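Home improvement > Floors and tile
4 min read

Search the help pages Go Clear

Is a "professional tile renewal" worth $447, or am I being sold soap?

Zlata Shevchuk

We have ceramic tile in the kitchen and hall, pink, put in by whoever had the house before us. It was fine for years and now it looks gray and tired no matter how often I mop. A company called Gravinov left a card in our door in Kekano and I let the man come in and look. He wiped one tile with something from a spray bottle, it came up bright, and then he quoted me $447 for "deep renewal and a penetrating seal" on both rooms. He says the glaze is "breathing" and pulls dirt in. He also says it has to be redone every year.

I've mopped this floor every week with Overgaard floor soap, the kind with the shine in it, and I rinse when I remember. No cracks. The grout was probably white once. The floor feels a bit tacky in socks, mostly near the stove.

My husband says pay the man. I say glaze is glass and I don't see how it breathes. Who is right? Also, if I do it myself, what do I use that won't wreck it?

Buppha Rattanakul

You're right and keep your money for now. Glazed ceramic doesn't take a penetrating sealer, there's nothing for it to penetrate. The sealer sits on top and you wipe it off, or you don't wipe it off and then you have a hazy floor and another reason to call him. Grout can be sealed. Unglazed tile can be sealed. If a drop of water sits on your tile and stays a drop, it's glazed.

The tacky feeling gives it away. Shine soaps leave a film, dirt sticks to the film, and every mop puts down a little more. I would bet his magic bottle was plain degreaser, and it would have worked the same on your oven door.

What I'd do, one room at a time:

Sweep first, and properly, corners too. Grit turns to mud the second it's wet and then you are rubbing mud into the grout.

Mix hot water with a small squirt of ordinary dish soap and scrub a patch by the stove with a nylon brush. Wipe it up with an old towel, then go over it again with clean water. Let it dry and look at it in daylight. If that patch is brighter than the rest, you have your answer and it cost you nothing.

If it's still dull, get an alkaline degreaser, the sort sold for kitchens. Read the label for the mixing amount. No vinegar. I know everybody's aunt uses vinegar. It won't hurt the glaze much but it does eat at cement grout over time, and your grout has been through enough. And no mixing bleach with anything at all.

Change the water when you can't see the bottom of the bucket. My own kitchen took 90 minutes and my knees complained for longer than that.

As for "redone every year", ask him what exactly wears off. I'd like to hear it.

grumbly_in_the_basement

just pay someone, life is short. we had ours done and it looked great. no idea what they used. it looked the same as before by January but we have dogs

Zlata Shevchuk

Thank you Buppha. I did the patch by the stove with dish soap and the difference is embarrassing. One tile is now the color of a pink eraser and the neighbors look like they've been smoking. Water beads on it too. I called Gravinov to ask what wears off and was told it "depends on the home."

Two more things. The passage is narrow and the dirt always ends up by the doorway, whatever I do. And is the Orico steam mop any use, or is that another one of those? It has 30 days to return, according to the box.

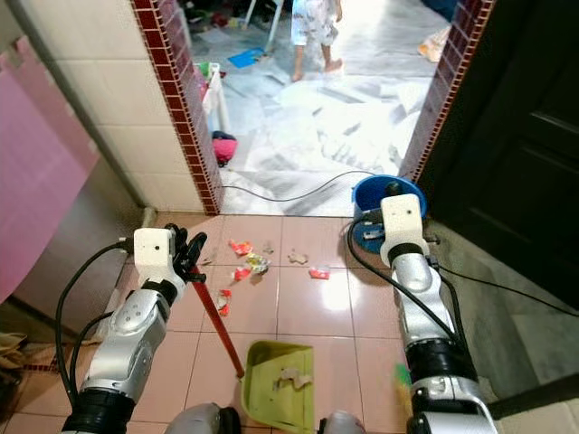
Red broom and green dustpan on the tile.
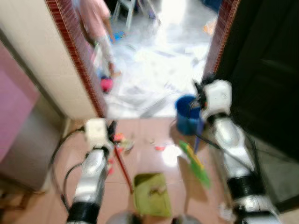
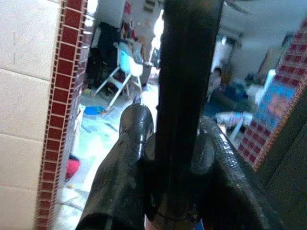

Page 1 of 4

Buppha Rattanakul

In a narrow passage start at the far end and pull toward the door, then pick it up before you go over the threshold. Otherwise it gets walked straight back in. Short strokes. Long ones just throw the fine stuff at the wall.

I haven't used the Orico so take this for what it's worth. Steam loosens grease fine, but it doesn't take the soap film away, it softens it and moves it along. You still need a cloth and clean water afterward. On old grout I'd be careful, and I don't trust any box that has the word "sanitizes" on it that many times. Do the rest of the floor by hand first. If you still want the steam mop after that, try it on one corner and keep the receipt.

And stop buying the soap with the shine in it.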